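Moving out of the Teshome building, part two

I said I would write down how the move went, mainly for my cousin Anisa, who is doing the same thing in the fall.

The new apartment is on the second floor and has 334 fewer square feet than the old one. I measured the bookcase three times and it still would not go around the landing. Natnael Hailu from downstairs helped me carry it back out, and he has it now in his hallway.

The old landlord held back $64 from the deposit for cleaning the oven. I had cleaned the oven. I wrote to them in June with the receipt for the cleaner and got a form letter back. I have decided to let it go, although I typed up a second letter and kept it. 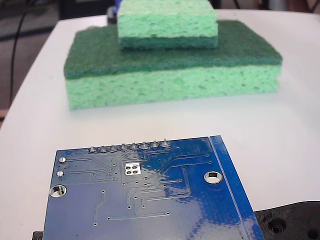 Grondden, 19th August

Most of the boxes are flat now. The kitchen took the longest. I had packed by room, and I would not do it that way again. Everything I needed the first night was spread over different boxes: can opener, phone charger, towels, shower curtain. Anisa, put those in one bag and keep it with you in the car.

A green sponge with a scouring side got the shelf paper glue off the cabinets. Warm water and dish soap, leave it for ten minutes, then scrub. The drawers took two rounds.

Change of address is done for the bank and the car insurance. The library wanted me to come in with a piece of mail, so I went in with the electric bill and came home with two books.

I still have to find a place for the bike. The basement has hooks but they are all taken, and the list for the next one is kept by the super, who is away until the end of the month.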